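Toltar Tabletop Glassware Set
README and data card

Summary

The Toltar Tabletop Glassware Set is a collection of short recordings of everyday glassware being placed, moved and cleared on household and workshop tables. It was assembled to support the study of transparent objects, which remain difficult to locate and outline when the surface behind them is visible through the glass. The set contains 300 recordings made on 31 tables. This document describes what the set contains, how the tables were prepared, and the conditions under which the material may be used.

Contents

Each recording covers one activity at one table. The activities are drawn from a written list and include setting down a single vessel, moving a vessel from one side of the table to the other, grouping vessels of similar size, and clearing the table at the end of a session. Of the 300 recordings, 200 use clear glass only. The remainder mix clear glass with ceramic cups, cork mats or folded cloths.

The vessels are ordinary ones: drinking glasses, small pitchers, jars, beakers and coffee makers. Some carry printed lettering or volume marks. Printed lettering was left in place and has not been blurred, as it is often the only opaque part of the vessel. Users should note that lettering is frequently incomplete in individual images and should not be relied upon to identify a vessel.

Table surfaces

Surfaces are recorded in the table list under one of four headings: light wood, dark wood, painted, and stone or tile. Light wood is the largest group. These tables vary a good deal in the strength of their grain, and the list therefore includes a separate entry for grain, marked as faint, moderate or strong.

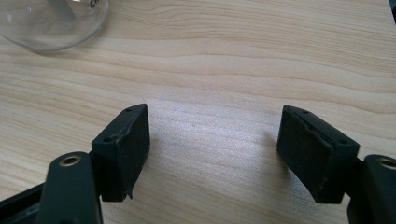 Grain direction is given relative to the long side of the table and does not change from one recording to the next, even when the view does. Where a finish produces a sheen, the entry "sheen" is set to yes. Highlights on the surface have not been corrected - they are part of the material under study and should be kept in any derived version.

Preparation of tables

Tables were cleared and wiped before each session. Tablecloths were removed, and items that could not be moved were noted in the session record. Room lighting was left as found. Curtains were kept in one position for the length of a session, so that shadows would remain comparable within it.

Annotations

Outlines are supplied for 102 recordings. They were drawn by hand at the Zornutitz office and checked a second time at Gauthier. The following rules apply:

Vessels that are only partly in view are outlined to the edge of the image and marked "partial."
Glass stems, tubes and inserts inside a vessel are treated as part of that vessel.
Table grain seen through glass is assigned to the vessel.
Objects too incomplete to name are marked "unknown." Annotators were instructed not to guess.

Known limitations

Dark wood and stone are thinly represented. Colored glass is absent. Several of the painted tables share the same shade of white, and results on that group should be reported with care. Vessel names in the June session records follow an earlier word list, in which "jug" and "pitcher" are used for the same items - a conversion table is included with the session records.

Terms of use

The set is available for research and teaching. Redistribution requires written permission from Saller, which maintains the master copy. Corrections to the annotations are welcome and should state the recording number and the vessel concerned.

Last revised March 20, 2020.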